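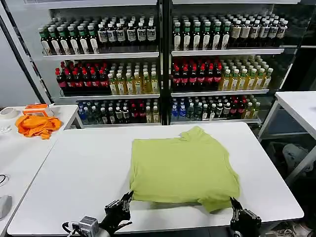
全文约1600字 · 阅读需要5分钟

叠衣服的示范数据,折到一半卡住的那些要不要留?

版块:数据采集与模仿学习

楼主 matej_toth
各位好。中文不是我的母语,如果有句子写得奇怪,请直接告诉我,我会改。

我们在做短袖T恤的折叠,双臂遥操作,一个人操作,一个人在旁边记录。到星期二为止一共录了127条。我自己从头到尾看了一遍,其中42条有同一个情况:衣服已经折成大概的长方形,领口和一只袖子在上面,可是右下角的下摆皱成一团,靠近桌子的边。操作员这时候会停下来,想从哪里下手,有时候停得很久,然后再去整理这个角。上面的图就是这种状态,黄绿色那件。

我的问题是:这42条应该全部删掉,还是留下来?我的同事Florian Hauser认为要删,他说停顿会教坏模型。我觉得可惜,可是我没有很强的理由。

2楼 florian_h
既然提到我的名字,我就自己来说。我的意见没有变。模型学的是动作,操作员站着想的时候,动作差不多是零。这种帧如果很多,策略到了这个状态就会学会“不动”。我们以前叠毛巾的时候已经吃过一次亏,机械手停在毛巾上方,一直不下去,我们等了很久,最后只好按急停。

另外,这个状态本来就是前面折得不好造成的。为什么要给模型看不好的折法?

3楼 segundo_nina
不同意楼上。策略跑起来以后一定会有误差,一定会走到下摆皱起来的样子。如果数据里只有漂亮的折叠,它到了那里就没有东西可以参考。我认为纠正的部分比顺利的部分更值钱。

停顿的问题很容易处理:把速度接近零的片段剪掉,只留下开始动手以后的。不需要删整条。

4楼 florian_h
回3楼:剪掉以后,前后两帧接不上怎么办?我们的观测里有历史帧。

5楼 segundo_nina
回4楼:手没有动,衣服也没有动,前后本来就差不多一样。你把时间戳重新排一下就可以。真正要小心的是夹爪的开合,不要把刚要闭合的那几帧也剪掉。阈值请同时看手臂速度和夹爪指令,不要只看一个。

6楼 yeshi_gashaw
我想问一个别的问题。图里左手和右手好像不是同一种?左边那个有多关节的手指,右边是比较粗的方块加一对夹口。如果两边末端不一样,那么“右下角皱”可能和右边的抓法有关系,不一定是操作员的习惯。楼主有没有统计过左下角皱的有多少条?

还有背景。后面是一个很大的饮料柜,一排一排的瓶子,红的黄的都有,颜色比衣服还热闹。你们所有的数据都是在这个位置录的吗?

7楼 matej_toth
回6楼:谢谢,这个问题很好,左下角我没有单独统计,今天晚上去看。

位置的话,对,全部是同一张白桌子,在同一个饮料柜前面。我没有想过这会有影响,因为折叠的时候主要看的是桌面。

8楼 domenica_eder
会有影响的,我说一下我的经验。我们在Mindton那边录过一批,背景一直是同一面架子,训练出来在原地很好,把桌子转一个方向就差很多。模型把架子的边当成了定位的参照。这个我们是后来遮住背景才发现的。

我的建议是,不要急着讨论42条删不删,先换两三个地方再录一批。白色的桌面也最好换一换,你的桌子和旁边的桌子都是白的,衣服如果也是白的,边缘就很难分。黄绿色当然很清楚,但是用户家里不会每件都是黄绿色。

9楼 florian_h
换地方我同意,可是换地方要重新标定,我们的时间不多。裁剪图像可不可以?把桌面以上的部分全部裁掉。

10楼 domenica_eder
可以试,但是手臂抬高的时候,衣服会被提到桌面以上,裁得太低就看不见了。我会选随机替换背景,麻烦一点,比较安全。

11楼 yeshi_gashaw
补充一点:左边那张桌子上还有一团橙色的布。如果是下一件要叠的衣服,最好每次放的位置不一样,或者干脆拿走。我们有一次就是旁边的东西一直放在同一个地方,结果拿走以后策略的动作变了,查了很久才查到原因。

12楼 segundo_nina
回11楼:我反而会留着。家里的桌子上什么都有,太干净的数据也不好用。位置换来换去就可以了。

13楼 matej_toth
我回来报告一下。昨天晚上看完了:左下角皱的只有2条,右下角的是前面说的42条,差别比我想的大很多。Yeshi说得对,不能只怪操作员。

停顿的部分我按照Segundo的办法试了,同时看速度和夹爪指令。42条里有39条剪完以后看起来很自然,剩下的几条操作员在停的时候手有一点抖,阈值抓不住,我手动剪。

Florian还是不太满意,我们商量的结果是训练两个版本,一个带纠正片段,一个不带,在同样的初始状态下比较。背景替换也会加进去。

14楼 florian_h
更正:我不是不满意,我是要看结果。比较的时候请把“下摆已经皱了”作为一种单独的初始状态,不要只从平铺开始,不然两个版本看不出区别。

15楼 segundo_nina
这一条我同意florian。另外,初始状态请拍照存下来,两个版本按照照片摆,不要凭记忆摆。

16楼 matej_toth
好的,都记下了。右边的夹口我们也打算换一套再录一小批,看看右下角会不会好一点。有人用过比较软的指垫吗?我担心太软了,薄的布会滑。

17楼 domenica_eder
用过,薄的T恤没有问题,厚的卫衣反而夹不紧。指垫要常常擦,沾了布毛以后摩擦就变了,最好在记录里写上哪一天擦过。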